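Last updated: July

Week 6 notes. Gathering demonstrations for the shelf task

Typed up fast after Tuesday's session, ask Wanpen if something makes no sense. Reading for next week is at the bottom.

Where we are

Last week: what a policy is, why we're learning it from examples and not writing out every motion by hand. This week: where the examples come from. Short answer, you. Long answer is the rest of this handout.

The task for the term project is picking boxed snacks from a stocked shelf. Boxes are close together, boxes look alike, there's a board over your head. Easy for a person, annoying for an arm. Most of the trouble is in the last few centimetres.

What counts as one example

One episode = one attempt, start pose to end pose. Each episode stores

- wrist camera video
- joint positions, every time step
- gripper open/close command
- the instruction, in words ("pick the box with the green label")
- outcome label, added afterwards by someone who was NOT driving

The last one matters. Drivers are generous to themselves. Samran relabelled a batch of 77 last year where the drivers had marked nearly everything a success, and a fair few had a neighbour box knocked sideways. We call that a partial. Partials are kept but tagged.

Time stamps: video and joints must line up. If the video lags, the policy learns to close the gripper at the wrong moment, and you will spend a week blaming the network. Check the sync light at the start of every session. Every session, not just the first one.

Driving the arm

Pairs. One drives, one watches the shelf and has a hand on the stop. Swap when the driver gets sloppy, you'll both know.

Approach from above and in front. Fingers straight down before you go in between boxes. Don't rotate the wrist while the fingers are down among the product, rotate first, then lower. Watch the elbow as well as the gripper, new drivers stare at the fingertips and forget there is a large arm attached. The upper shelf board is closer than it looks on the screen.

Go slow but don't stop. Long pauses are bad data. If you hover for ten seconds deciding, the policy sees ten seconds of "in this situation, do nothing" and it will happily copy you. If you need to think, think before you hit record.

If you miss a grasp: back off, line up, try again, all in the same episode. Do not hit discard. Recoveries are some of the most useful stuff we have. A learner trained only on perfect runs has never seen itself slightly wrong, so the first small error puts it somewhere it has no examples for, then the next error is bigger, and so on. (This is the drift problem from lecture 4, the one with the wobbly line on the board.)

Variety

The part people skip. 40 episodes of the same box from the same spot is closer to one episode than to 40.

Change between episodes: which box is asked for, how deep the row is, how the boxes are angled, start pose of the arm. Change between sessions: lighting, what's stocked on the shelves above and below, who is driving. Drivers have habits. Yolanda always comes in from the left and the first policy we trained on her data could not pick from the right side at all.

Don't tidy the shelf between attempts unless the reset sheet says to. Real shelves are messy and a row that's slightly crooked is fine. Same goes for the neighbours, other brands and other colours beside the target are wanted.

Similar packaging: when a row has several flavours in the same colour box, the instruction has to be specific enough to pick one out. "Purple box" is not an instruction if the whole shelf is purple. Use the label colour or the words printed on it. Write the instruction before you drive, not after, otherwise you end up describing whatever you happened to grab.

How much is enough

The Omenlow set has 2967 episodes, all drivers, all shelves. After cleaning we threw out 191, nearly all for bad sync. No magic number. Plot success against number of episodes, and when the curve flattens add a different kind of example before adding more of the same. Kittipong will show the curves next lecture.

Hold out whole sessions for testing, not random episodes. Neighbouring episodes share lighting and box layout, so a random split leaks and your score looks great untill you move the shelf.

For your lab book

- pair names and who drove when
- shelf layout at start, quick sketch is ok
- anything odd: slips, stalls, cable snags, crushed corners
- your own guess at which episodes are worth most, and why. Two lines.

Upload to the Trement folder by 5 pm, same day. Stuart locks it after that and he does not unlock it.

Reading: chapter 3 of the course pack, the section on compounding error. Skip the proof if your short on time, but know what it says.

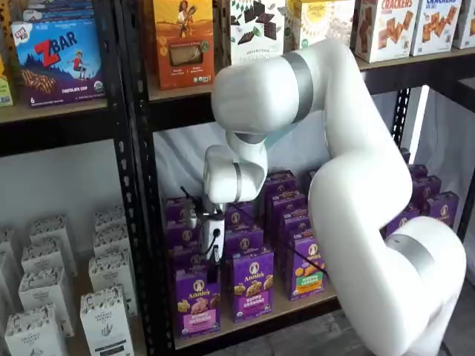
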